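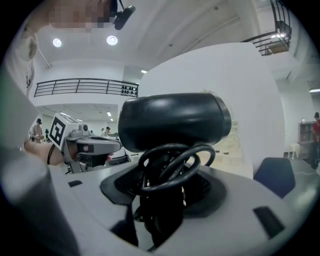 Drilcombe Handling Project
Progress report to the Flurnier program office, May 2026

Work in this period was on collecting hand demonstrations. Operators do each task with a gripper in each hand, and the recordings are used to train the two-arm cell at Troltier. We planned for 900 usable demonstrations by the end of the phase and have 463. Of these, 372 were recorded since the last report.

Cable handling is the slow part. Operators tend to close the gripper too early when a cable crosses over itself, and the recording then shows a correction we do not want the arm to learn. We dropped 22 recordings for this and rewrote the operator notes. The new notes ask for a short pause before each grasp.

Tracking is lost when one gripper passes behind a large object and its marker is hidden from the other - this was expected, but it happens more than we allowed for. Khasawneh has supplied a revised filter that fills short gaps. Longer gaps still mean a repeat.

The first policy trained on the new data has not been run on the arms. The cell was down for a wrist replacement and is due back in the last week of May.

Spending is within budget. We ask that the remaining operator hours be moved from the remote control sessions to hand demonstrations.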